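4.2 House rules for shelf work

Okay, so this is the part of the paper I've been itching to write. Tolera Woldemariam and I started out with a 25-page protocol (I know, I know), and by September we had thrown most of it away and kept what people at the shelf would really follow.

The first rule is about the idle hand. When one arm is reaching, the other stays low and away from the shelf, and the operator doesn't get to "help" with it halfway through. Gadisa Woldegiorgis fought me on this one for weeks! His point was fair: shoppers use both hands all the time, so why shouldn't a humanoid? But a second hand near the products made our logs a pain to read, and Liya Endale, who did nearly all of the labeling, sided with me. We follow the Stiser checklist on this, with our own wording.

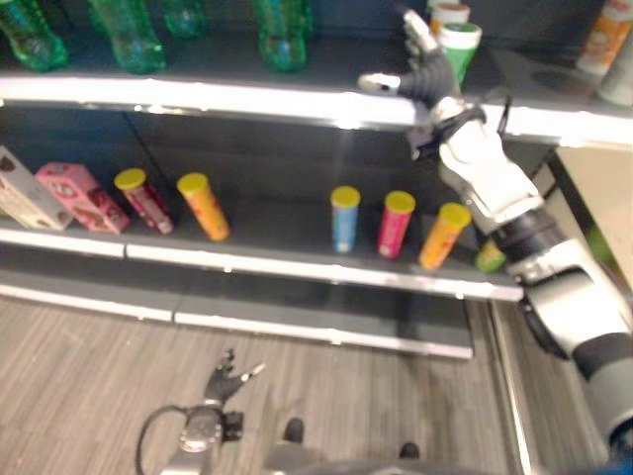
Figure 3. Reach toward the top shelf, seen from the head camera. The left hand is low, over the floor.

The second rule covers what goes on a shelf in the first place. We like mixed stock, so bottles, boxes and tubes can share a unit, and things may lean or stand unevenly. Please don't tidy up between trials! Tsegereda Zeleke caught me straightening tubes more than once, and she was right to make me log the trial again. Gaps stay gaps.

Then there's blur. The older Kakero guidelines say to drop any blurry frame, and we did that at first, and lost 614 of our 3,976 frames (ouch). Most of them came from the approach, which is the bit we care about when we're checking clearance. So now we keep them, tag them, and leave them out only when two labelers can't agree on where the fingertips are. That brought the loss down to 468, and I can live with that.

Last one: whoever holds the stop button does nothing else. No notes, no phone, no chatting with me about lunch. Garbridge asks for the same thing in its lab manual, although it lets one person watch two robots, and I wouldn't.

14 shares 3 comments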